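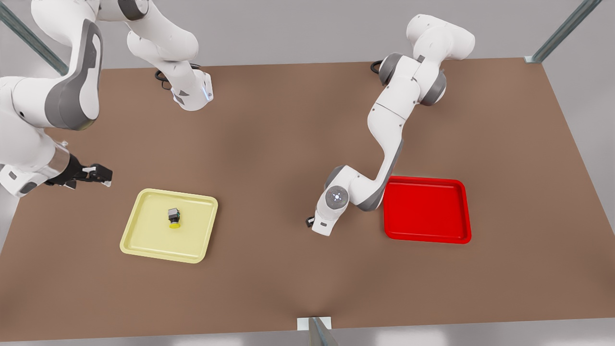
Talk notes - late fees, Gridmont library evening
October 26, 2026

Open w/ the overdue notice. Read it out loud, slow. Let them groan.

Then: we dropped fines in February. People said shelves would be bare by summer. They weren't.

Numbers, keep it quick
- 400 cards blocked before the change, most owed under 2 dollars
- 46 still blocked now, all for lost books, differnt problem
- don't read the whole table, it's in the handout

Umier branch story. Bag of picture books left on the step, no note. Pause here.

Old stuff - the parish book list from 1649, borrower had to leave a coat. Gets a laugh usually. Skip if running late.

What we still charge for: lost items, damaged items, the Fisari map set (explain why, somebody always asks)

Money question WILL come up. Answer: fines cost us staff time to collect, desk hours went back to story time. Say it plain, dont get defensive.

Last bit - sign-up sheet by the door, old cards still work, bring them in even if the name's rubbed off. Then questions. Water!!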